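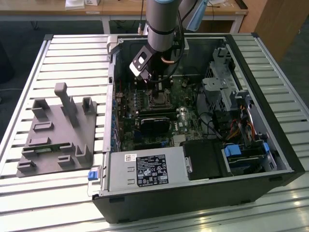
Unit 4. Standards and interchangeable parts

In this unit we ask a simple question: why do two things made by two different people fit together? For most of history they did not. A gun lock or a door hinge was filed by hand until it worked with its neighbor, and a part from one could not be used in another. Today we expect the opposite. Take a desktop computer with the side panel off, lying on its side so the inside faces up: the motherboard and the case may come from different makers, and still the holes must meet. This agreement between makers is what we call a standard.

1. Before the standard

Our reading is the chapter by Patricio Escobar on the clock workshops of Jostlow. In 1790 the town had 20 workshops, and each one cut its own screws. When a clock broke, the owner had to bring it back to the same master. Escobar says this was good business for the master and bad for the owner. Please notice that he uses account books as his source, and account books show only the repairs that were paid.

2. Who decides?

A standard can come from the state, from an agreement between firms, or from one firm so large that the others follow. The last case is the most common in our readings - the Benedetti thread is the best example. It was never made a law. The smaller shops copied it because their customers already owned Benedetti tools. Later the same habit appears in electronics, where a processor must match its socket, including the bracket and the lever that hold it. 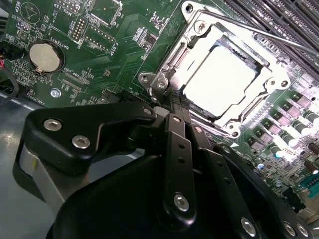

3. The cost of agreement

Benito Vallejo looks at the losing side. When the Trodeo railway changed its couplings, 305 wagons had to be altered, and the small line at Wurora could not pay for this. Vallejo calls it "the bill for fitting in." I find the phrase a little strong, but the argument is serious. A standard saves money for everybody who comes after it, and the price is paid by those who built before.

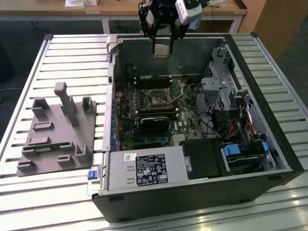 There is also a second cost, which is slower to see. After a standard is accepted, a better design may be refused only because it does not fit. Vallejo gives two pages to this and I would like you to read them twice.

For the seminar

Read Escobar, all, and Vallejo up to the section on brakes. Bring one object from your home that has a part you can replace, and write half a page on who decided its size. If you cannot find out who decided, write how you searched.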